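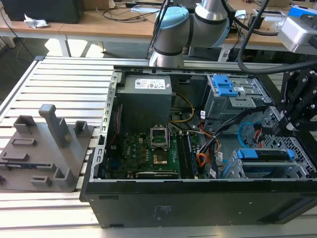 Day two of the tower teardown. Drives and RAM are the only parts with resale value in this batch from Undevitz. 169 units, all the same chassis.

Order I use: side panel off, tower on its side, data cables, power leads, drives, RAM, board last. Screws go in a Muvum tray, 2 compartments.

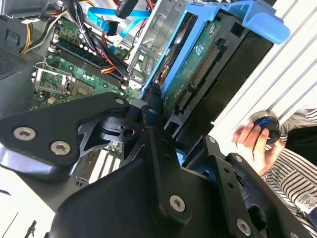
Sockets are where boards get ruined. One bent pin and Judard rejects the whole board. With the processor out, as on this one, the retention frame and lever around the empty socket give no protection, so a plastic cover goes on before anything else moves. The bright blue SATA cable running over the top gets unplugged at the board end first. Pull the connector, never the cord. 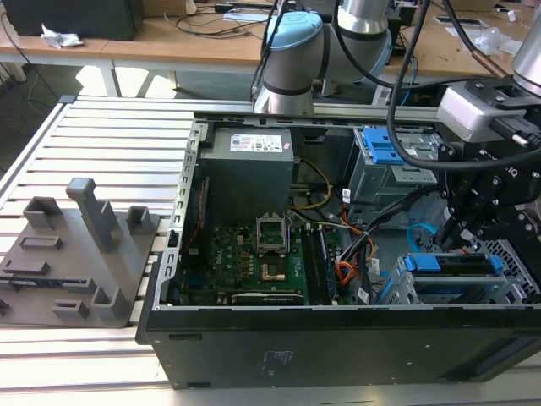

Drives get logged by serial number before they leave the bench, then go to Neves for wiping. Their minimum lot is 50, so the first pickup is Wednesday.

Time per unit is about 14 minutes. Most of that is cable ties. Flush cutters, blade facing away from the wires.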